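Picture Hanging Trials, Lonon Room - Gallery

Notes and pictures from the April session on small frames and bare walls. The subject was narrow: how to prepare lightweight picture frames for display without drilling into the finished wall, and how the room itself limits what can go where. The frames in the trial weighed up to 800 grams each. Anything heavier goes to the Pamen workshop and gets a proper fixing.

Preparation is done flat, on the white table. Wipe the glass first, then the back of the frame, then leave it alone until the surface is clean to the touch. Adhesive strips go on the back, parallel to the long sides. A frame with a beaded or rounded back edge needs a spacer, or the strip bridges the gap and only holds at two points.

Small black frame, dark plant print on a light ground, at the table with a pale yellow foam or sponge-like piece held upright beside it.
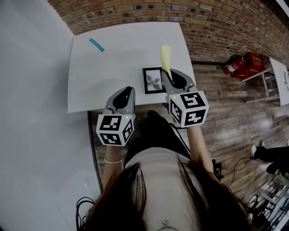

Mererid Morgan disagrees about the order of work and writes that she would do the back first and the glass last, as every fingerprint made while handling the strips ends up on the front anyway. She also keeps one dry cloth for glass and never uses it on painted wood.

Her order is now used for the dark frames, where smears show most. The pale ones are still done glass first. No difference has been recorded in how well the strips hold - only in how often the glass has to be wiped again.

On the choice of wall: the room has two kinds of surface, smooth white and exposed brick. Strips are for the smooth white only. Brick sheds dust and the mortar lines sit at a different depth from the faces, so a flat strip touches very little of it. The Hunder clips were tried on brick in an earlier session and will be tried again with a narrower jaw.

Red-brown brick band with the white ledge running along the top of it, white wall above, fluorescent light to the right.
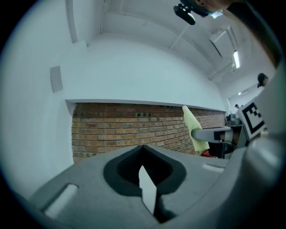

Can small frames just stand on a ledge and lean against the wall?
They can, if the ledge is deeper than the frame is thick and there is a stop along the front. Set the foot of the frame 9 millimeters out from the wall and put a dot of clear rubber under each lower corner.

The Tamošiūnaitė prints are next. There are 17 of them, all unframed, and they need backing board before any of this applies. Board has been ordered in the gray.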